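4. Findings: Changes to Work in the Dispensing and Returns Area

Last updated: April

4.1 Division of tasks before and after installation

Before the automated cabinet was introduced at the Sumby site, the handling of small paper packets was divided between two posts. One employee prepared and labeled the packets at the bench. A second employee sorted them, placed them on open shelving, and retrieved them when a request arrived from another department. Both posts were filled on every shift, and staff rotated between them at midday. The arrangement was simple to schedule, and most of those interviewed described it as predictable, although several also described the afternoon retrieval period as the most tiring part of the day.

After installation, the retrieval post was withdrawn and its duties were combined with those of the bench. The combined post is referred to locally as "cabinet duty." The employee on cabinet duty prepares packets, presents them for loading, responds to stoppages, and reconciles the written record at the end of the shift. The hours of work did not change. What changed was the order in which tasks were done and the degree to which the employee could decide that order.

Under the earlier arrangement, staff commonly held finished packets in a tray and shelved them in batches when time allowed. The loading cycle does not permit batches. Each packet is presented singly and upright, and the next cannot be presented until the gripper has cleared the opening. Employees therefore adjusted their bench work to the pace of the cycle, and several reported that they now write labels during the pause between one packet and the next. Figure 2 shows a packet held at the opening.

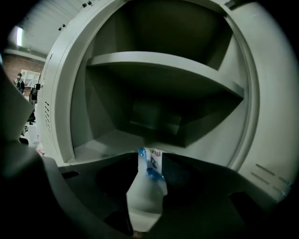
Figure 2. Handling of a single paper packet between two gripper fingers. The packet carries printed markings in blue and a short line of handwriting in red.

Handwriting was retained at the request of the staff. In the original plan, prepared by the site's integration contractor, Akpan, all packets were to carry printed information only. During the trial period, bench employees continued to add a short note by hand to packets that required attention at the receiving end. The supplier regarded these notes as a source of error, as they had no counterpart in the digital record. The employees regarded them as a form of communication with colleagues in other departments whom they seldom met. Management at Bevton, the parent organization, allowed the practice to continue on the condition that the content of each note be entered in the shift log.

This decision had consequences that were not foreseen. The shift log, formerly a record of stoppages and absences, became a place where staff recorded small judgments of many kinds — which packets had been folded too loosely to hold their shape, which requests had been unclear, and which had been answered by telephone before the packet was sent. We reviewed 139 log entries as part of this study. A large share of them concerned matters that had previously been settled by conversation between the two posts and had left no written trace.

4.2 Reported changes in skill and responsibility

Interviews were held with 14 employees. Their accounts of skill differed according to length of service. Longer-serving staff tended to speak of a loss. Knowledge of where items were kept, and of which departments would call at which times, had carried some standing in the group, and the cabinet made much of it unnecessary. Newer staff more often spoke of the stoppage procedure, which they had learned at the same time as their senior colleagues and in which they felt equally competent.

Responsibility for errors was a frequent subject. When a packet was misplaced on the open shelves, the error was generally traced to one of two people and corrected informally. When a packet is misread or dropped during loading, the event is registered automatically and must be closed by the employee on duty, who signs for it. Several employees objected to this requirement. They stated that a signature implied fault, even where the cause was mechanical. Hryhorii Dmytriv, who represented the bench staff in discussions with management, proposed that the form be divided so that closing an event and accepting responsibility for it would be recorded separately. The revised form was in use by the time of our second visit.

4.3 Contact between employees

The removal of the second post reduced the amount of time that employees spent working side by side. The duty employee now works alone for long periods, with others present in the same room but assigned to different work. At the Cleltadska site, where the same cabinet model was installed after Sumby, the local manager kept an overlap at the start of each shift so that outgoing and incoming staff could go through the log together. Employees there raised fewer concerns about isolation — though the group is smaller, and its members had worked together for longer.

We are cautious about attributing this difference to the overlap alone. The two sites also differ in the volume of requests and in the layout of the bench. The Sumby management has since agreed to try a similar overlap on the morning shift, and the results will be reported separately.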